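Wonau Letter Blocks: a data card for soft cubes on a table

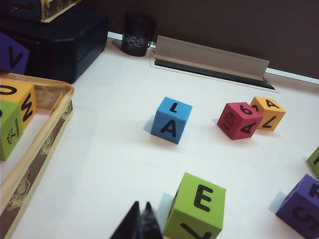 Maintained by: Play Materials Group, Stirard

Wonau is a collection of tabletop photos of foam letter and number cubes, with labels for the characters you can read on them. We made it because we love these blocks (a lot!) and because they are a surprisingly tricky thing to read. A printed page keeps its letters upright and in a row. A cube doesn't care. The A on one face may be standing up straight while the 7 on the next one lies on its side, and the block behind it is showing you half a letter and nothing else.

What's in it

The current release has 2,000 photos, split into 40 table layouts. Each layout is one arrangement of cubes, and the photos within it show the same arrangement from different spots. The test split is 400 photos, and no layout appears in both train and test.

The cubes come in red, orange, green, blue and purple, with big black characters. Some faces carry a letter, some a number, and some a small line drawing. You'll also find ordinary table stuff mixed in with the blocks, like a drinking glass, a storage case or a shallow tray. We left those in on purpose and they have their own label, "other".

How a cube is labeled

Every cube gets a color and a list of its visible faces, up to three. Every face gets:

character — the letter or number, or "drawing" for a pictogram
turn — upright, sideways, upside down or tilted
complete — yes, partly or no

Take the red cube in the photo at the top of this card. Its entry reads 6 on the top face, 4 on the right and "drawing" on the left. The orange one behind it has A on top, complete, and a sideways 7 on the front. Its left face is marked "partly" with no character given, and that's how we want it. Please don't fill in a letter from what you know of the set!

The purple cube in the lower right corner is a good one to argue over. The top looks like an R and the front like a sideways S, so both are entered with a question mark: R?, S?. Question marks are kept in the release files. If you'd like only the sure ones, filter on the "sure" column.

Things that trip people up

6 and 9. If a face could be either, we write 6/9 and leave it.

Green. Our cubes lean toward lime, and early labels had both "green" and "lime" for the same block. Everything is "green" now, so old files from before November won't match.

Shadows. On a white table they can pick up a bluish cast, and one early color pass took a few of them for blue blocks. They have no label of their own.

Words. Now and then the blocks land in an order that spells something. We don't label words, but if you find a good one, send it in. There's a list, it's growing, and it makes us very happy.

Folders

Photos are in "tables", labels in "faces.csv", and the layout list in "layouts.csv". The Kasten folder holds 6 extra layouts with cubes stacked on each other — fun to look at, but the labels are still rough and they aren't counted in the totals above.

Using and sharing

Free to use for teaching and research. Please mention Wonau and the Play Materials Group. The label checker was written at Brostasetti and has its own license file, so have a look at that before you pass it along.

Fixes are welcome. Send the photo name, the cube color, the face and what you think it says.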